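Robotics Practicum, Unit 7: Stacking with a Teleoperated Arm
Course notes, revised 2018-10-10
Instructor: Fraser Guthrie

Before the session

Read the Unit 6 notes on joint limits and frames of reference. Bring your lab notebook. If you missed the safety briefing you can watch but not drive. Teams sign up for a slot on the Clendeck sheet, and each slot is 40 minutes, including reset time.

What the unit covers

The task is to pick up plastic bowls and cups from a cloth-covered table and place them on a stack. The arm is driven by hand through the controller. There is no planner in the loop yet. We start with manual driving so that you have a feel for the motions before you write code that produces them.

By the end of the unit each team should have a set of recorded runs and a short written account of the failures. The recordings are reused in Unit 9, so label them properly the first time.

Choosing an order

Draw the stack on paper before you move the arm. A wide bowl turned upside down makes a steady base, but its bottom is smaller than its rim, so whatever goes on it needs to be centered. A cup adds height quickly and gives the next bowl a narrow seat. Small errors low in the stack show up as tilt near the top. The stack shown here has an upturned orange bowl at the bottom and a yellow cup in the middle, with the blue and lime green bowls on the cup sitting at a slight angle.
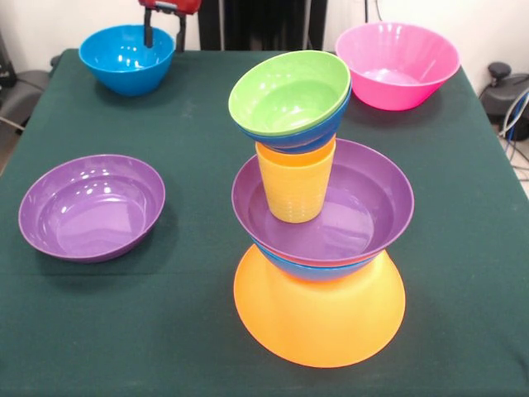 Do we lose points if the stack falls during a run?
A fall costs nothing by itself. Stop the arm, save the recording, write down which piece was being placed, and reset. Points come off for deleting a failed run or for leaving it out of the log.

Approach and release

Come down on a bowl from above with one finger inside the rim and one outside. Close slowly. Lift straight up until the bowl clears everything else on the table, then move sideways. Do the sideways move and the descent separately. Most collisions in the Brutdale section last year came from drivers who combined the two.

When placing, lower until the piece touches, pause, then open the fingers only as far as you need. Opening them fully can push the rim of the piece you just placed. Back out along the same line you came in on.

Glossy plastic slides more easily than you expect. If a bowl turns in the grip, put it down and take it again. Don't try to correct it in the air.

Watching the arm

Each team has one driver and one spotter. The spotter stands where the table and the arm links are both in view and keeps a hand near the stop. The driver tends to look only at the fingers, so calling out the elbow and upper link is the spotter's job. When the arm is bent over the mat, the links can hide pieces from an overhead view. In the view below, the orange disc and two others near it are partly covered by the arm, and the magenta one toward the corner is clear.
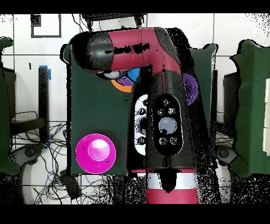
Recording and file names

Start the recording before the first motion and stop it after the arm is back at rest. One file per run. Use the team name, the run number and the result, for example werard_19_fall or hayashi_04_ok. Don't put spaces in file names. The upload script skips them without a warning.

Write these in the log for every run:
Driver and spotter
Planned order of pieces, bottom to top
Last piece placed
Reason for stopping

What to hand in

One page per team, plus the log. Describe one failure in detail and say what you changed on the next run. A sketch of the planned stack is fine in pencil. Leave printed pages in the tray outside room 257 or upload a PDF to the course folder by the end of October.

Teams that want extra driving time should write to Fraser Guthrie with two possible slots. Extra runs go in the same log, numbered on from the last one.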